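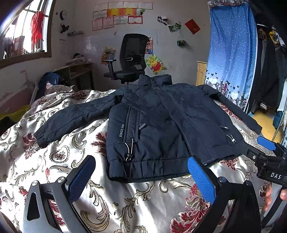 The Jacket Problem

A research group says it can teach robots to fold clothes from recordings made in people's bedrooms. The numbers are good. I spent two days trying to find out what they are numbers of.

By Shagufta Ghauri

Every few years somebody announces that laundry is nearly solved. I have written three of those stories myself, and I own a folder of videos to go with them: a towel folded in a spotless lab, a T-shirt folded at what was clearly many times normal speed, a pair of pants that ended up in a shape I would call resting.

So when the people behind Prindisine sent me their results in May, I let the email sit for a week. Then I read the paper. It was better than I wanted it to be, and I booked a train.

Prindisine is a training method, developed by a small robotics group at a research institute called Jemanstead. The idea is easy to state. Instead of driving a robot arm by remote control in a lab and recording that, you give a person a hand-held gripper with a camera on it and have them do a chore in an ordinary room. The camera sees the two fingers and whatever is in front of them. A robot carrying the same kind of fingers then learns from the recordings.

The approach is not new, and the group does not claim it is. What they claim is narrower. They say that if the recordings come from enough different homes, and if the chore is broken at the right moments, the robot will cope with rooms and clothes it has never met. The paper reports 656 recordings of one chore, folding a jacket laid out on a bed. They were made in 30 homes.

A jacket is a mean choice. A towel has four corners and no opinions. The one in the picture at the top of this story is padded, with a hood folded over at the collar, a long zipper up the front and drawcords dangling near the hem. The filling makes it puffy. It lies on a satin bedspread covered in scrolls, paisley and dark red flowers, which is about as unkind a background as you could hand to a vision system. Dark jacket, bright window, shiny cloth. I asked Raluca Filip, who leads the project, whether she had picked that bedroom to impress me.

"No," she said. "I would have picked a worse one."

What "broken at the right moments" means

The usual way to use a recording is to feed the whole thing in, start to finish, and let the network sort it out. With long chores this tends to go wrong in a particular way. The robot makes a small mistake early on, finds itself looking at something no recording ever showed it, and makes a larger one.

Prindisine cuts each recording wherever the fingers let go of the cloth. Each piece is then treated as a small job of its own, with its own beginning. During training the pieces get shuffled together across homes, so the second half of a fold from one bedroom may be studied next to the second half from somebody else's. Before each new grasp the robot is supposed to look at the jacket as it lies now and forget how it got that way.

Mohsin Bukhari wrote most of the code that does the cutting. He showed me a version that got it wrong, which I appreciated. It had been fooled by zippers. When a fingertip slid off a metal pull, the software took it for a deliberate release and chopped the recording in two. The robot trained on that version would pinch a sleeve, pause, let go, and pinch it again, over and over, like a man checking whether he has his keys.

They fixed it by asking for a short gap before a release counts. How short was decided by trying values until things improved. The paper calls this tuning. I would call it guessing with a spreadsheet, and to his credit Bukhari did not argue.

The number

In the paper's main test, the robot made 376 attempts at jackets and beds it had not been trained on. The abstract says it "completed the fold" in a large majority of them, and I am not going to repeat the percentage, for reasons that take up the rest of this article.

A completed fold, under the group's rules, is a jacket with both sleeves lying on the body and the hem brought up past the middle. That's all. The hood can be anywhere. The collar can stand up like a fence. A drawcord can trail off the side. I watched 5 attempts in person, on the group's own robot, and by the paper's rules every one of them was a success. I would have refolded four.

"You have high standards," said Shamim Siddiqui, who scored the test runs.

I don't. I keep clean shirts on a chair. But a measure that cannot tell a folded jacket from a jacket that has been pushed into a pile with its arms crossed is going to flatter whoever uses it. Siddiqui told me the group tried a stricter score at first, with points for neatness, and gave it up when two people watching the same video could not agree. I believe that. I also notice which way the change moved the result.

There is a second thing. In all of those attempts the jacket began spread out face-up, sleeves out to the sides, zipper in view. Somebody had put it that way. Clothes in my home do not arrive like this. They come out of the dryer in a knot, one sleeve inside out, wrapped around a sock. Getting from the knot to the flat jacket is the harder half of the work, and a person did it before the clock started. The paper does say so, in one sentence, on its second-to-last page.

What does hold up

I went looking for the usual trick, which is testing on rooms that are secretly the training rooms with the pillows moved. I didn't find it. The test beds were in different buildings, and the group let me read the full list and compare it with the training homes. The bedspreads ranged from plain gray to the sort of pattern that makes your eyes swim, and the success rate on patterned covers was only a little lower than on plain ones. For a system that works from camera images, that surprised me.

The comparison I trust most is a dull one buried in the appendix. They trained the same network on the same recordings without cutting them up, and it did much worse, mostly by falling apart after the first sleeve. Same clothes, same rooms, same soft scoring. However generous the ruler is, it was equally generous to both, and one came out well ahead. So the cutting helps. I would put money on that, though not a lot.

Shagufta Hayat studies robot learning at a rival lab, Pirzada, and had no part in the work. She has read the paper more closely than I have and is less charmed by it. Her complaint is with the homes. Thirty sounds like plenty until you ask how they were found, and the answer is that people on the project asked people they knew. "It's a wide range of bedspreads," she told me. "I'm not sure it's a wide range of folders." If most of the people holding the gripper learned the chore from the same short demonstration, then the robot has seen many rooms and one way of folding.

I took that back to Filip. She said it was a fair point and that they had not measured it. She did not sound pleased.

What comes next

The group plans to release the recordings, minus the ones whose owners have said no. This matters to me more than the robot does. A bedroom recording picks up plenty besides the jacket: what is pinned to the wall, what is hanging by the curtain, where somebody leaves a backpack. The consent form I was shown covers all this in clear language. Whether people picture strangers looking through their rooms when they sign it is another matter, and I'd like to see the form tested as carefully as the fingers were.

There is also a follow-up project, called Ulska, that is meant to start with clothes in a heap. I asked to see it. Bukhari pulled up a single clip in which the robot lifted a jacket by one cuff, held it in the air for a long time, and put it down again a few inches to the left.

He said they had not decided how to score it yet.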